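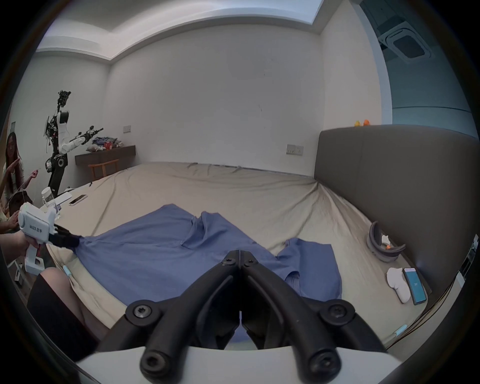 Hester Pruden

February

Worrying on Schedule: A Trial of "Worry Time" Among First-Year Students at Collness

Introduction

The idea of worry time is simple enough to fit on a mug, and I expect somebody sells the mug. You set aside a fixed slot each day, do all your worrying in it, and when a worry turns up outside those hours you tell it to come back later. My worries have never respected an appointment, so I was a doubtful choice of researcher, but the module required a project on a self-help technique and cold showers had already gone.

My question was whether students who kept a daily worry slot for the length of the project would feel less bothered by worry at bedtime than they had at the start.

Method

I put up a notice in Camenzind Hall and on the first-year message board. 64 students signed up, and 60 were still answering my messages at the end. I would like to credit the method for this, but there was also a prize draw.

Everyone was asked to pick a time in the early evening and sit down for 20 minutes with paper and a pen. They were to write down whatever was worrying them, put a tick beside anything they could do something about, and then stop. Stopping was meant to be the hard part. Before the first session and after the last, they filled in the Dedix bedtime questionnaire, which the department uses for teaching and which asks how often your thoughts keep you awake, in several slightly different ways, until your thoughts are keeping you awake.

Reminders went out through Drollik, a free timetable app most of the hall already had for lectures. It plays a small fanfare when an appointment begins. I did not know how to turn this off.

There was no comparison group. My supervisor wrote "why not?" in the margin of my proposal and I wrote "time" underneath, and we left it there.

Results

Most people's bedtime scores improved, though not by very much. The clearest change was on the question about going over the same thought again and again. Hours of sleep hardly moved. Several people scored worse at the end, and when I looked at the dates, their last questionnaire had landed the night before the statistics deadline. Mine was the same deadline, and I can't say I slept well either.

The written comments were more use to me than the scores. One person said that by the time the slot came round, they had forgotten what they were going to worry about and had to think of something. Another had started saving worries up during the day and looking forward to them. A third wrote only "the fanfare".

A few people said the ticks helped more than the slot did. Once they could see that a worry was really an unsent email, they sent the email. This was not what I set out to test, and I wish it had been.

Discussion

I think the technique did something, but I can't say which part of it. Sitting down quietly in the early evening might do a person good whatever they write. Being asked how you are by a fellow student might too. With a second group writing about their lunch for the same length of time, I could have separated these out, and anyone repeating the project should do that first.

Timing was the other weak point. People who chose a slot straight after tea mostly kept to it. Those who let it slide towards bedtime tended to report lying there with a fresh list – the exact thing the slot was supposed to prevent.

I kept a worry slot myself throughout, which the ethics form had no box for. Most of my entries were about the project, and in particular about the 600 words I still owed on the literature review. It had a tick beside it every evening until I wrote it.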